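Section 6. Teaching a Task by Remote Control

Asska Teaching Guide, practice room exercises. Revised 06/10/2021.
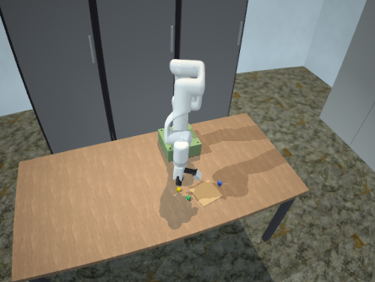 Rosaura Benavides would like every newcomer to read one thing before touching the hand controller: go slower than feels natural, because the arm learns your hurry along with everything else. She wrote that in the margin of our first draft, and we have left it where she put it.

In this section you will guide the arm through a small task yourself, with the controller in your hand, while Asska records each movement. The practice room has a white arm on a green base, a wooden table, a flat tan square and three little cubes – yellow, green and blue. The task is to bring the cubes onto the square, one after another. It sounds like very little, and after a few tries you may be surprised at how much your wrist has to say about it!

Before you begin

Finish the controller pairing in Section 2. Sit so that your elbow is supported, and set the view so you can see the square and all three cubes without leaning.

Recording a demonstration

1. Open the practice room and choose Teach, then Remote. The arm holds still until you squeeze the grip button.

2. Squeeze the grip button gently and move your hand a little each way. If the arm goes left when you go right, let go and choose Flip View.

3. Press Record. A short tone plays. Wait for it to end before you move.

4. Bring the gripper above the yellow cube, pause for a breath, and come straight down. Close the fingers with the trigger.

5. Lift well clear of the table, carry the cube over the square, lower it and open the fingers.

6. Do the same with the green cube and then the blue one. Keep to this order in every demonstration.

7. Raise the arm, let go of the grip button and press Stop. Type your name in the Teacher box and save.

8. Press Shuffle to move the cubes to new spots, and go again until you have 18 saved demonstrations.

Note: Shadows fall across the tabletop and can make a cube look nearer or farther than it is. Turn the view a little if you are unsure of your height.

Note: A fumble is fine to keep, provided you picked the cube up again and finished the job. Delete any recording where you gave up partway.

Caution: Do not pull the gripper along the tabletop to reach a cube. If message 903 appears, the fingers have pressed too hard against a surface. Let go of the grip button, choose Back Off, and start that demonstration over.

Caution: When you move on to a real arm, keep other people out of its reach and have the stop button beside your free hand – every single time, even for a quick try.

Changing teachers

Two people may share a set of demonstrations, as long as each one saves under their own name. Let the new teacher have a few unrecorded tries first. To check the set together, open Review and play the recordings at half speed. Training is started from the same screen and is covered in the next section.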